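The Clekavden Letter, September 2021

Having people to stay

It has come to our attention that people are visiting one another again. They are doing it with luggage. Going by the requests for spare pillows on the shop noticeboard, half of Clekavden has somebody's sister in the back bedroom and the other half is expecting her next. I have had house guests myself on three occasions since the summer, and I was out of practice at all of them. At one point I shook hands with my own cousin and offered him the wifi password before he had put his bag down.

So this month's home pages are about guests, and where to put them, and what they do when you have put them there. I asked a few readers for their advice and they sent rather more than I can print. Some of it was about particular relatives and I've been asked to leave it out.

The room

Most of us don't have a spare room. We have a room where things go. It holds the ironing board, the fan heater, the exercise bike and a suitcase with another suitcase in it, and when a guest is announced all of this has to be moved to the landing, where the guest will meet it at night on the way to the bathroom.

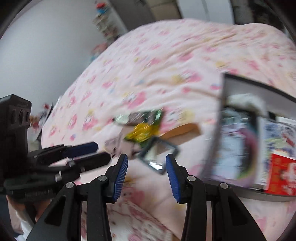

The usual advice is to start clearing a fortnight ahead. I have never met a person who does, although Hanne Brøndum claims to, and she also claims to enjoy it. My own method is to begin on the morning and work inwards from the door. If you only have an hour, spend it on the bed, which is the part your guest is really coming to use. Clear it down to the sheet. Then lie on it for ten minutes with the light off. I did this for the first time in August, after owning the thing for years, and found that the street lamp outside comes in through the gap in the curtains and lands exactly on the pillow. Three sets of visitors had told me they slept beautifully.

While you are lying there, work out where you'd put a glass of water. In my back bedroom the answer was the floor, on the side where you get out. I have since put in a stool.

Bedding is a matter of what you've got. Prakash Rao, who had five people in a two-bedroom flat for his nephew's wedding, tells me that nobody over the age of 12 notices what is printed on a duvet cover but everybody notices if it is too short. He would also like it known that a blow-up mattress should be tested the night before by a person of normal weight. The Bovance he was lent held up very well until the small hours, when it let his brother-in-law down by degrees until he was lying on the parquet with a sort of collar.

Leave an extra blanket where it can be seen. Guests will not open a cupboard to look for one. They will lie there in their coat and tell you in the morning that they like a cool room.

Hooks and surfaces

Anitha Gowda wrote in on the subject of hooks and was very firm. A guest for a weekend has no use for a chest of drawers, and certainly not one with your winter jumpers in three of the drawers and a tangle of chargers in the fourth. They want two hooks on the back of the door and somewhere flat. Given those, they'll be tidy. Without them, they will spread along the skirting board like damp.

I put up the hooks. They came from Bangera in the high street, down the far end past the paint, and I managed to hang them at a height suitable for guests of six foot four. My aunt had to throw her dressing gown at them.

The other thing that fills a room is what people bring. A guest arrives with presents and leaves with different presents, and for the days between, everything sits about in boxes and carrier bags that can't be thrown away in case they're wanted. I've stopped fighting this. Give them one large box and tell them it's theirs, for chargers and shoes and the cheese they have brought on the train from the other end of the country, although the cheese should be encouraged to move to the kitchen before bedtime.

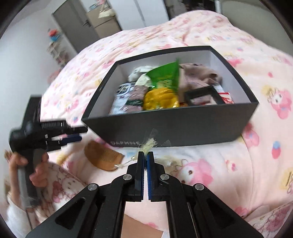

What to feed them

Ask what they don't eat before they come. People will tell you this by phone quite happily, and will then sit at your table and swear they eat anything.

Breakfast is the hard one. Dinner has a time and everybody turns up for it, but breakfast with guests can go on from half past six until it meets lunch coming the other way. Elango Nair lays everything out the night before with a tea towel over it and a note saying which button works the kettle, and then stays in bed until he hears voices. I thought this was bad manners until I tried it. My guests looked more rested than they had all weekend, and I believe it was because they had been able to eat toast without being asked how they slept.

Buy more milk than you think. Also buy teabags of the ordinary kind. I laid in a very nice tin of something smoky for my cousin and he drank hot water for two days.

Do not cook a new dish. I say this every year in these pages and every year I do it. The aubergine affair in July took until ten at night, by which time we'd finished the bread, the olives, the other bread and a box of cooking chocolate, and the oven glove will never be the same.

Getting them out of the house

You'll need an outing. It should be short, it should have a bench, and it should be possible in the rain. The walk down to the mill pond is fine for this, though the path by the allotments is still closed and you have to go round by the garages, which are not our best side.

For anybody who wants to go further, the 529 runs to Kendenent again and stops outside the covered market. Do look at the return times before you send your mother-in-law off on it. The timetable in the shelter is the old one, and I know of at least one visitor who got to see a good deal more of Kendenent bus station than she had hoped.

Some guests don't want to be taken anywhere. They want to sit in a chair that isn't their own chair and read the paper. Let them. I used to stand in the doorway suggesting gardens.

Small visitors

Children are easier than adults in that they tell you straight away what is wrong with the house. Mine (borrowed, aged six and nine) objected to the stairs, the soap and a portrait of my grandfather, who was turned to face the wall for the length of the visit and looked no less cross on his return.

They come with a great deal of equipment and most of it has a name. Find out the names early. You'll be asked at bedtime to locate one of them, and it is much quicker if you know whether you are searching for a rabbit or a tractor. 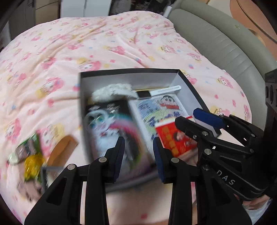 Tahsin Pathirana, grandfather of a large number, does a sweep of the bedrooms while the coats are going on. He looks under the bed, down the side of the mattress and in the washing machine, in that order, and he won't let anybody start the car until he's finished. I mocked him for this in print once. I have since driven to a motorway service station and back with one slipper.

Going home

The kindest thing you can do for a guest is to know when they are leaving. It's a perfectly polite question if you put it at the beginning, along with the trains, and a terrible one on the third morning over the eggs.

Offer to strip the bed yourself. They'll do it anyway, and fold everything up into a neat square so that you can't tell what has been slept in, and you will wash the lot. Send them off with a sandwich. Wave until the corner. Then you may bring the exercise bike back in off the landing, if you can face it. Mine is still there.

Thank you to everyone who wrote. In November we'll be doing draughts, so if you have a letterbox that whistles or a strong opinion about sausage-shaped cushions, please put a note through the shop door marked Home Pages. Anitha has already sent in two sides on keyholes.

The spare folding bed that goes round the village is with the Raos at the moment and will be free once Prakash's brother-in-law has finished with it.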